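Clearing the table: a talk with Chinyere Ekwueme

Posted April 18, 2025

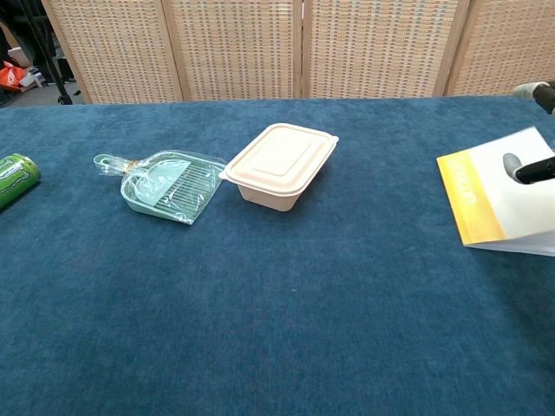 What do you do first when a shared table gets covered in other people's stuff? Take away anything to do with food and drink, then sort what's left by who it belongs to.

That is pretty much the whole method, according to Chinyere Ekwueme, who has looked after the common room at Otden for 4 years. We talked over the noise of the radiator. I took notes fast so forgive the gaps.

"People want a system," she said. "Labels, bins, a chart. I had a chart. It's behind the fridge now."

The big table is what everyone fights over. Blue cloth on it, the fuzzy carpet kind. Her choice, and she still gets complaints. Crumbs sink in. Ladi Sani wanted bare wood and said so at length. Chinyere wouldn't budge.

"Quiet," she said. "You put a mug down, you drop your keys, you don't hear it. There's desks right through that wall. And you can brush it. You brush one way, then the other way, and it goes light and dark, so you can see where you've been."

So, brushing. Does she vacuum? Once in November, she said, when the glitter happened. Didn't want to talk about the glitter.

Mostly it's a stiff hand brush and a small dustpan. She has views on dustpans. Likes the little ones, with a loop on the handle so it can go on a hook. Likes ridges in the scoop too, a green one on the table has a row of them, like a comb. It was still in its plastic, bag twisted shut at the neck.

"Take the wrapper off before you put it away," she said. "Otherwise it goes in the cupboard like that and the next person thinks it's for somebody. Nobody opens it. I found two in there once, still in the bag."

Next, cans. Cans get a whole speech. A can on its side is the one she goes for first, full or empty, before she's even got her coat off. There was a lime green one lying over by the left, Monster by the look of the markings. Her rule is pick it up, shake it, sink, then recycling. Don't stand it back up and walk away, that's how you get the ring.

And takeout boxes. The pale molded ones with a lid. These get left closed, and that's the trouble, she says.

"Closed box, you have to ask. Is it lunch? Is it yesterday's lunch? I don't open them. I used to open them." She wouldn't say more about that either.

What she does is move the box to the end of the counter and write the time on a scrap of paper. If it's still there when she locks up, out it goes. Thư Chu lost a good half of a noodle order that way and they are still friends, I am told.

I asked if the table ever stays clear. She laughed. Longest run was 18 days, over a break, with the heating off.

"Doesn't need to be bare. I want enough cloth showing that you could sit and eat a sandwich. Keep the stuff toward the back, leave the front for elbows."

How long does the full job take? She timed it one time for Osaze Mohammed, who was going to cover for her and didnt believe it was quick. 31 minutes with the floor. Table alone is 4, if you dont stop to read whatever's been left on it.

Anything she would buy if there was money? A second brush. Hooks, the screw-in type, the stick-on ones fall down. A lidded bin near the door, becuase people will use a bin they have to walk past.

She had to go then, someone was at the door about a key. More on the cupboards next time if she'll have me back.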